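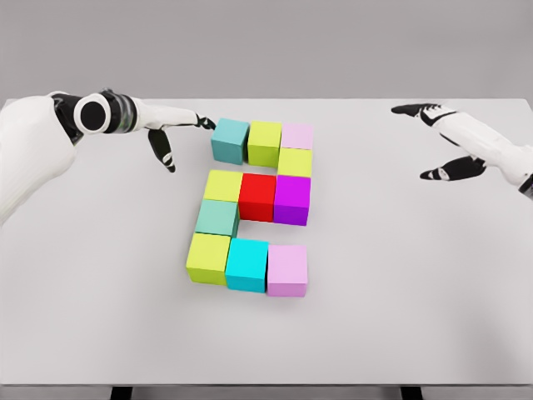
Pulleo turns two this month

Well, we made it to another birthday! The shop is two years old on 14th February, and yes, we did open on Valentine's Day on purpose, and no, it was not a good idea. We sold one deck of cards and a used copy of a trivia game to a man who had come in looking for the florist. He was very nice about it.

I said last year that I'd write one of these every month and then I wrote four. So this one is long. Get a coffee.

For anybody who signed up at the winter market and has no clue who's emailing them: I'm one half of Pulleo, the secondhand game and puzzle shop on Kushnir Street, two doors up from the laundromat. The other half is Jairo Ticona, who does the repairs and the books and would like everybody to stop calling him "the puzzle guy." He prefers card games. He has told me this many, many times.

What the second year was like

The first year was all panic, so I don't remember a lot of it. The second year I remember fine. We learned that July is dead and that the week after school starts is even more dead. We learned that people will drive across the county for a missing piece. We had a woman come in last fall with a baggie holding a single little plastic hotel, asking if we had eleven more like it, and we did, in the parts drawers, and she hugged Jairo before he could get out from behind the counter.

The parts drawers are probably the thing I'm proudest of. When we opened, they were a shoebox. Now it's a whole cabinet that came out of a hardware store closing down in the next town, and it has little brass label holders, and I spent most of January writing labels. Dice by color and size. Sand timers (one minute, two minutes, mystery). Spinners. Pawns. Play money, sorted, which took me three evenings and a lot of television. Score pads for games I have never once seen anyone play. If you've got a box at home that's short a piece, bring in the box or a photo of the rules page and we'll look. Loose parts are a quarter each unless they're metal. Metal ones are a dollar.

I should say we don't have everything. We never have the right letter tiles. If you're missing a letter tile, it's the same one everybody else is missing, and I'm sorry.

The space, again

The shop is 436 square feet. I know this number by heart, the way some people know their blood pressure. It's on the lease, and I've drawn it on graph paper so many times I could do it asleep. Every few weeks I get an idea about moving the shelves, and Jairo sighs and gets the tape measure, and we find out that it won't work for the same reason as last time, which is the radiator.

But this time we did move something! The big table is now under the front window and the puzzles went along the back wall. It sounds like nothing. It changed the whole room. People used to come in, see the back of a shelf, and sort of hover on the mat. Now they come in and there's a game half set up and two chairs, and they sit down. Some of them sit down for quite a while. I'm fine with that, please come and sit, only move over if somebody wants to look in the window.

The lighting back by the puzzles isn't great yet. I have a lamp on order from Clistora that was supposed to come before the holidays, then after the holidays, and now the email says "soon." Until then there's a flashlight on a hook. Put it back on the hook when you're done, please.

About the jigsaws

I get asked about this more than anything, so let me go through it one more time.

We do count them. Or, I should say, Jairo and I did count them, for the first year, every single one, and it almost finished us off. A thousand pieces is fine once. It isn't fine on a Tuesday-type evening when you've already done three and you lose your place at six hundred and something and the phone rings. So we changed the system. Now a jigsaw gets weighed first, and we've got a notebook of weights for the common makers, and if it comes up light it goes in the "maybe" stack. If it's in the right range we put a green sticker on it and sell it at full secondhand price. The maybes go out at half price with a yellow sticker, and you take your chances.

The yellow sticker ones sell faster. I can't explain it. I think people like the gamble.

What I'd love is for you to tell us when you finish one. If it was complete, write the date on the inside of the lid and bring it back for store credit if you want to swap it. If it was short, write that too, and which part of the picture the hole is in. There's a lighthouse puzzle that has come through here five times now and the inside of the lid reads like a guest book. Somebody wrote "hole in the sky, upper left, didn't mind." Somebody else wrote "I MINDED."

Game nights

These are still going, second and fourth week of the month, doors at six thirty. The most we've ever fit was for the Vunuvus night back in the fall, and I don't want to do that again without a second room. If you weren't there, Vunuvus is the one with the islands and the fog cards. It takes forever to teach and then it's wonderful. I've played it maybe nine times and won once, by accident, when I misread a card and everybody let me have it.

We have two copies now, one for sale and one that stays in the shop. The shop copy has coffee on the board. That was me.

For the next couple of months I want to go easier and do shorter games, stuff you can learn in the time it takes to get your coat off. I've been working through a pile of old dice and tile games from an estate lot and some of them are great. One has no rules in the box at all, only a board and a bag of colored pieces, and we've been making up our own. Bring a theory.

Snacks as always come from Eliécer Cuervo's bakery across the street. He's started doing a cheese roll that is not greasy (I asked him, for the sake of the cards, and he went away and came back a week later with this roll). Two dollars each, the money goes straight to him. If you have something sticky, there are wet wipes by the register, and I will be watching you.

The birthday itself

There's cake. Eliécer is making it and he won't tell me what kind. It'll be out from noon until it's gone, so don't come at five and look sad at me. Jairo will be fixing box corners at the front table all afternoon for free, up to two boxes a person. He uses a paper tape and a bone folder and he's very fast. If the lid is split all the way down, leave it with us for a few days.

The sale shelf will be by the door. There are over 70 games on it, and most are things we've had too long or have too many of. I'm looking at you, party games from the nineties with a VHS tape in them. (Does anybody still have a player? We'd like to try one. We'd even rent you a seat on the good side of the table.) Everything on that shelf is two dollars, for the birthday. Kids under ten can pick something from the bin under the shelf for free, one each, and parents, I'm sorry in advance, there are some whistles in there from a charades set.

Things we're looking for

We're buying again after taking a break over the holidays. Right now I'd like:

Chess sets with all the pieces, any size, doesn't matter if the board is ugly.
Wooden jigsaws for little kids, the kind with knobs.
Travel games. They go out the door the same day they come in.
Dominoes, always dominoes.
Anything in a language other than English. A few families have been asking and we've only got a handful in Spanish and one in Polish.

Please, no more trivia from before I was born unless it's in really nice shape. We've got a closet of it. And if you're bringing in more than a couple of bags, send a note first so one of us can clear the counter. In January somebody left a trunkload on the step overnight and it snowed, and I had rule books hanging on a string over the radiator for a week. They came out all right. A bit wavy.

Hours

Same as before, eleven to six, and later on game nights. We're closed for a couple of days at the end of the month while Jairo goes to his sister's and I repaint the bathroom, which is still the brown it was when we signed the lease. I've picked a green. Jairo thinks it's a gray. Come in and look at the paint card on the register and tell him it's a green.

Oh, and the lost and found: one striped mitten, one pair of reading glasses with a red case, and a library book on birds that was due a while ago. They're behind the counter.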